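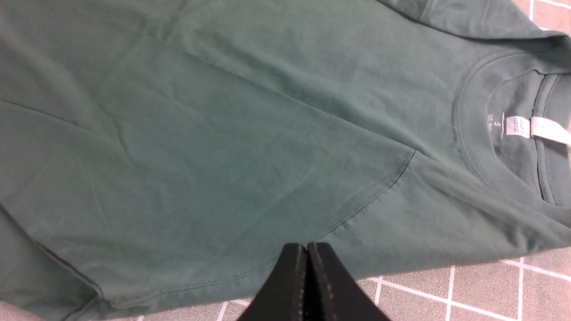
Figure 3. Wrist view of a T-shirt laid flat, gripper closed above the armhole seam.

4.2 Cloth handling on the Turley rig

The rig was built in a shared workshop by Kubo and Hennessy, with printed fingers 12 mm wide. Grip force was held at 50 per cent of the motor limit.

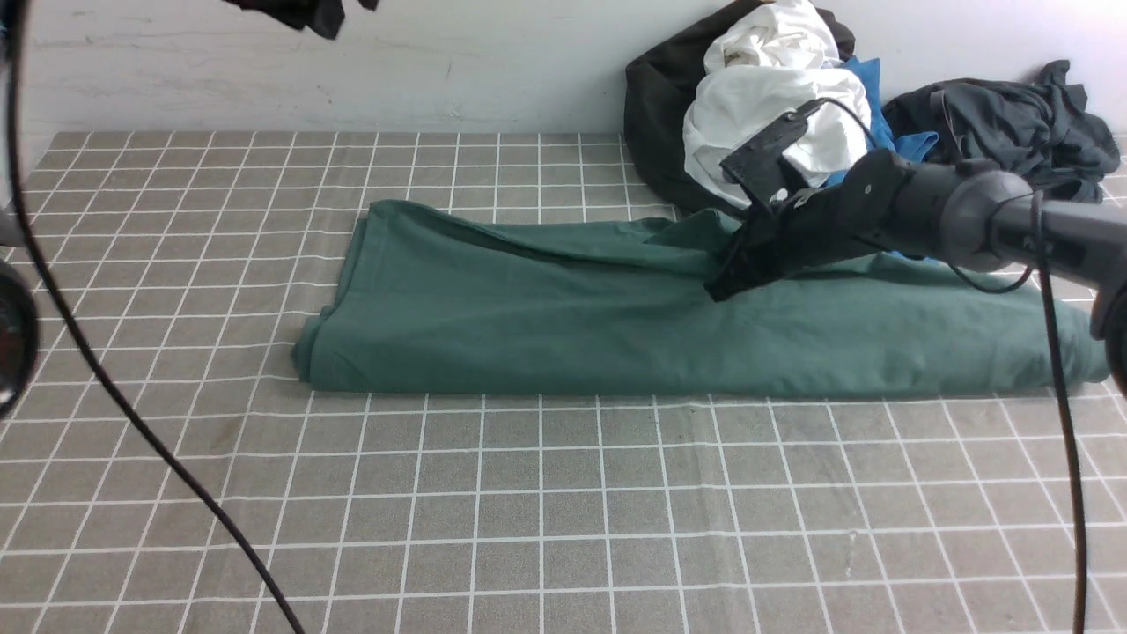 Figure 4. Head view, gripper on the upper right part of the folded cloth.

Each grasp was planned from the head view and corrected at the wrist. 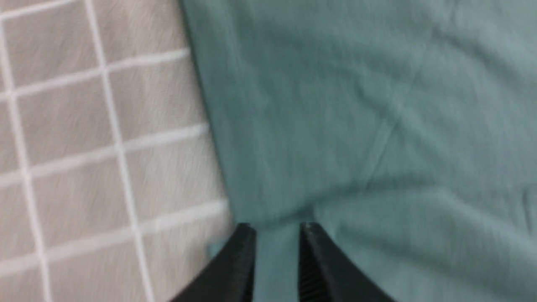 The wrist correction was limited to 2 steps per grasp, as in Hirano's earlier build.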